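I got to Nanami Nomura's place in Somstead a little before noon, starving, and the first thing she did was hand me a knife and a box of fruit. "You can talk and peel," she said. So we did!

Nanami runs Lulach, the tiny preserves kitchen behind the old Roussel bakery (if you've ever followed your nose down that alley in July, you know the one). She makes 22 kinds of jam, and I have strong feelings about most of them. The kiwi and lime is the one I came to ask her about, because I've tried making it at home and ended up with green soup.

"You boiled it too long," she said, before I'd even finished the sentence. "Everyone does. Kiwi goes dull and brown-tasting if you bully it."

She learned from Anatole Lacroix, who sold marmalade at the Prindetti market for years and, according to her, never once wrote a recipe down. "He'd say add sugar until it looks right. Looks right to who, Anatole?" She now weighs everything, down to the pinch of salt, and keeps it all in a notebook so sticky the pages crackle. 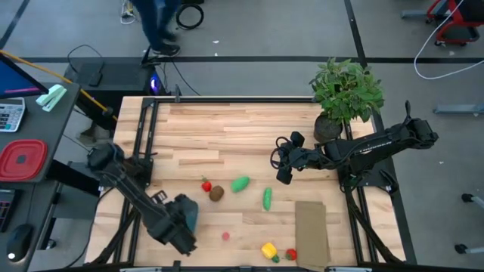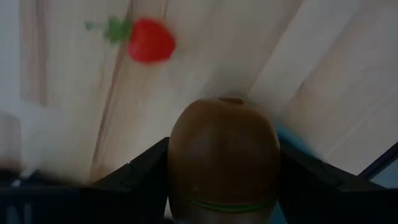
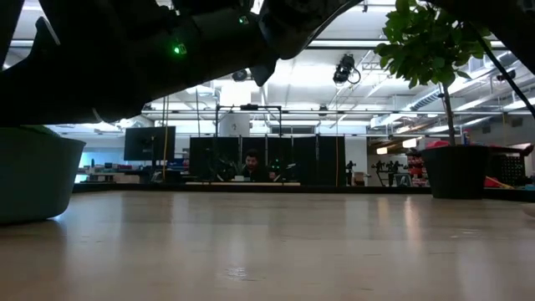 I asked how she picks her kiwis, expecting some secret. "I squeeze them, same as you," she said. A little give near the stem, and if the whole thing feels like a water balloon she eats it for breakfast. For a small batch she uses 200 grams of sugar and the juice of 2 limes, and she mashes half the fruit and leaves the rest in chunks.

Last year she sold 1143 jars, which sounded huge to me until she described washing them. "My hands looked like walnuts," she said. Would she ever go bigger? She thought about it for a while, scraping a pan. "Maybe a second stove. I don't want a second kitchen. I like hearing when the pot changes its mind."

I went home with a jar of the kiwi and one of plum, and the plum's already gone.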